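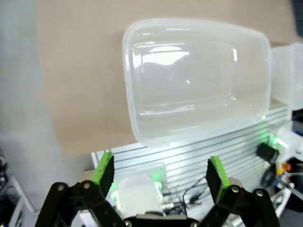

Zawadi Lema once remarked that most complaints about food packs are complaints about corners, and that the flat walls seldom give trouble. Her remark is a fair starting point for this chapter, which deals with the wall thickness of formed plastic containers and the ways in which it is measured.

Chapter 6
Wall Thickness in Thermoformed Containers

6.1 Scope

Chapter 5 treated the heating of the sheet. The present chapter takes the sheet at forming temperature and follows it into the mould. Only straight vacuum forming and plug-assisted forming are covered. Injection-moulded containers, in which thickness is set by the gap between two mould halves, are left to Chapter 9.

6.2 Draw and thinning

A sheet clamped at its edges has a fixed volume of plastic to give. When it is drawn into a cavity its area grows and its mean thickness falls in proportion. The areal draw ratio is the surface area of the formed part divided by the area of the sheet from which it was formed. For a draw ratio of 2, a sheet 1000 micrometres thick gives a mean wall of 500 micrometres.

The mean is of limited use. Plastic that touches a cool mould wall largely stops stretching, while the free part goes on thinning until it too makes contact. In a female mould the last places to be reached are the bottom corners, and these are usually the thinnest parts of the container. The rim, which is held near the clamp, stays close to the thickness of the original sheet.

A larger corner radius reduces the fault. So does a plug, which carries material towards the base before the vacuum is applied.

6.3 Minimum thickness

Designers commonly state a minimum at the corner and work back to the sheet. In the Duvitz tray, used as the worked case in Section 6.5, the minimum is 400 micrometres. Pfister's method, given in Section 6.4, divides the cavity into bands and finds the thickness of each in turn. It assumes that the sheet is evenly heated and that no slip takes place after contact. The second assumption is the weaker of the two, and its effect on the result is taken up in Section 6.6.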